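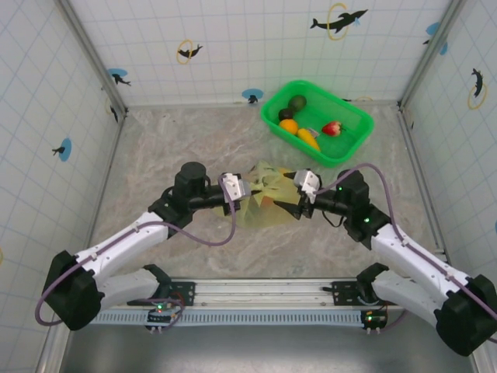 Hirkik은 어떤 곳인가요?

짧은 읽을거리를 만들어 글과 오디오로 내는 작은 출판사입니다. 동물 이야기, 음악가 전기, 옛날 공연 뒷얘기. 주로 이 세 갈래. 독자는 초등 고학년부터 어른까지인데 실제로는 어른이 더 많이 들으시는 듯합니다.

시작은 소식지였습니다. 철새 얘기 한 편, 재즈 드러머 얘기 한 편 이렇게 번갈아 실었고요. 읽어주는 버전도 있으면 좋겠다는 메일이 자꾸 와서 녹음을 시작했습니다. 첫 녹음은 지금 들으면 좀 민망합니다. 그래도 목록에서 안 내렸어요.

지금 목록에 있는 글은 481편. 오디오는 한 편에 22분을 넘기지 않습니다. 통근길이나 설거지할 때 한 편 끝나는 길이로 맞춘 것. 긴 인물은 두 편으로 나눕니다.
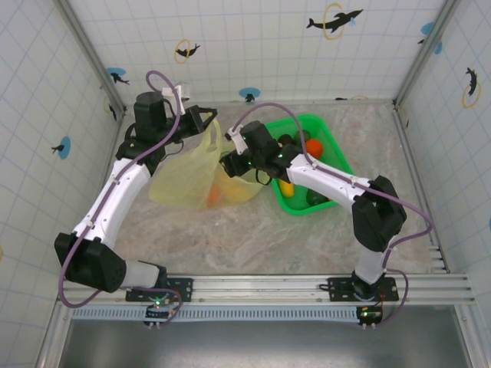

나눌 때는 앞편만 들어도 얘기가 되게 씁니다. 이게 생각보다 어려워서 원고가 제일 많이 밀리는 데도 여기입니다. 밀리면 밀린다고 소식지에 적습니다.

만드는 순서
원고 초안 → 사실 확인 → 소리 내어 읽기 → 고치기 → 녹음. 사실 확인은 쓴 사람 말고 다른 사람이 합니다. 출처가 하나뿐인 일화는 빼거나 "전해지는 얘기"라고 밝힙니다. 음악가 전기에 그런 게 특히 많아요. 동물 쪽은 학명이랑 서식지 표기가 자꾸 바뀌어서 매년 1월에 목록을 한번 쭉 훓습니다.

시리즈 안내
Proreo: 동물 이야기. 까마귀, 문어, 두더지, 이름도 낯선 심해어까지. 귀여운 동물만 다루지는 않습니다.
Elten: 음악가 전기. 연주자 중심이고 작곡가는 조금. 음원은 들어있지 않고 들어볼 곡 목록을 글 끝에 붙입니다.
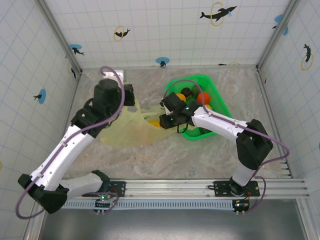 두 시리즈 다 한 편씩 따로 보셔도 됩니다. 순서 없음. 번호는 나온 차례일 뿐이에요. 다만 두 편짜리는 제목 뒤에 (앞), (뒤) 표시가 있으니 그것만 봐 주세요.

종이책은 Kushwaha 인쇄소에서 찍습니다. 한 권에 15편씩 묶고, 큰글자판도 같이 냅니다. 큰글자판은 재고가 빨리 떨어지는 편이라 도서관에서 필요하시면 미리 메일 주세요. 표지 시안은 늘 싸웁니다. 지난번 건 결국 초록색으로 갔고 아직도 말이 나옴.

소식지 받는 분은 1,260명입니다. 광고는 싣지 않고요. 운영은 구독료랑 책 판 돈으로 합니다.
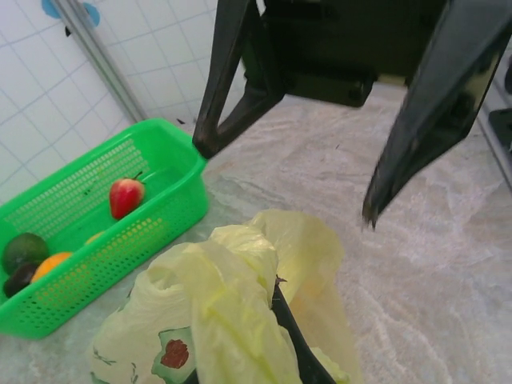

학교·도서관 이용
학급에서 함께 읽는 용도라면 글은 그냥 복사해 쓰셔도 됩니다. 오디오는 기관 구독이 필요해요. 신청서 양식은 자료실에 있고, 처리는 며칠 걸림니다. 급하시면 제목에 '급함'이라고 적어 주시면 먼저 봅니다.

투고
받습니다. 동물이든 음악이든 한 편 분량, 출처 목록 같이. 소설은 안 받아요. 다음 마감은 7월 6일 화요일. 답장은 채택 여부 상관없이 다 드립니다, 좀 늦더라도.

틀린 내용 발견하시면
글 제목이랑 해당 문장만 보내 주세요. 고친 글에는 맨 밑에 수정 내용을 남깁니다. 오디오는 다시 녹음해야 해서 글보다 늦게 바뀝니다.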